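3.2 Collecting the demonstrations

I should say early on that we didn't plan to use remote control at all. Our first idea was to take hold of the arms and push them through the task by hand, which is how Corentin Pons had taught every single-arm job in the lab before this one. With two arms it stops being fun very quickly. You need one hand for each wrist, you can't reach the stop button, and your own elbows keep getting into the shot. Lilla Szabó managed it for a whole afternoon in March and then asked, quite politely, whether there was another way.

So we moved to a pair of hand-held controllers, one per arm, and did most of the practice in simulation. The controllers talk to a small program we call Drostex. It reads the operator's hand position, works out where each gripper ought to go, and passes that on to the simulated arms. The operator sits at a screen and squeezes a trigger to close the fingers. There is a clutch button too — let go of it and the arm stays put while you move your hand back to somewhere comfortable. New operators forget the clutch constantly. I still do.

The setup we teach in is shown in Figure 3. Both arms work over one shared table, and the operator has to decide which of them does what. We gave people very little advice about this, partly out of curiosity. Veronika Virág nearly always parked the right arm and got on with the left, while Anum Khattak liked to keep both moving, even when one of them had nothing much to do. You can see these habits in the recorded paths without looking at the names.

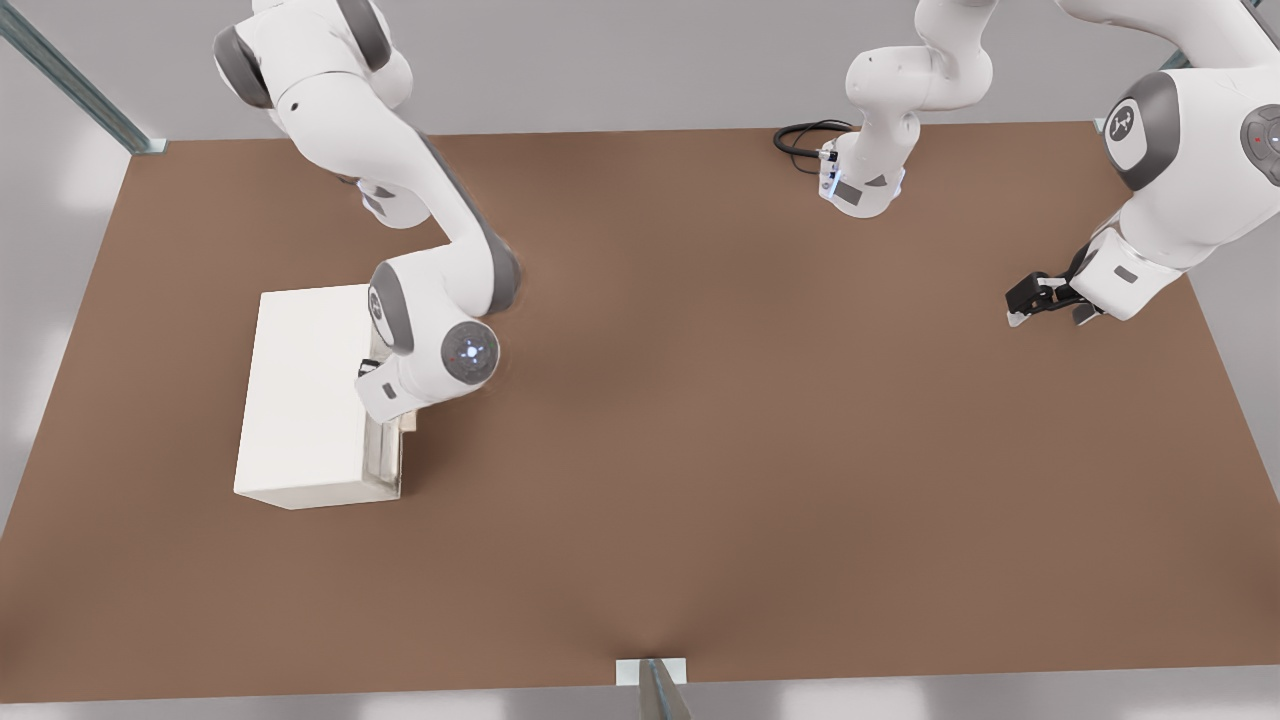
Figure 3. The simulated two-arm workspace. The left gripper is beside the white box, next to a small see-through object; the right gripper is held open over the other side of the table.

See-through things gave us more trouble than I'd expected. On the screen their edges are hard to pick out against the table, and if there's a white box right next to them you get its reflection as well. Operators slowed down a lot near such objects. Some of them came in from above in tiny steps, and a few closed the fingers early just to find out where they were. We kept those careful approaches in the training set. Miklós Kozma wanted them trimmed so that the learned motion would be quicker, and we did argue about it, but I felt the slowing down was part of what we were trying to teach.

Altogether we recorded 2079 demonstrations. Each one starts when the operator first presses the clutch and stops when they press the end button, so there's often a bit of dithering at the front. We cut that off automatically by looking for the first real movement of either gripper. A further 96 recordings were thrown out by hand, mostly because the connection had dropped and an arm had frozen halfway through a reach; these aren't in the total.

We also had to choose what to store. For every time step we keep the joint angles of both arms, the opening of both grippers and the rendered view. We don't keep the raw controller positions in the training data. An early version did, and the policy learnt to copy the wobble in people's hands, which looked dreadful when played back — rather like someone pouring tea on a bus.

One practical point for anyone trying the same thing: let people have a few goes that don't count. Our operators got two warm-up runs each before recording, and I'd give them more next time. Lilla's early runs are noticeably jerkier than her later ones, and so are mine. Section 3.3 looks at whether leaving out those early runs makes any difference to the trained policy.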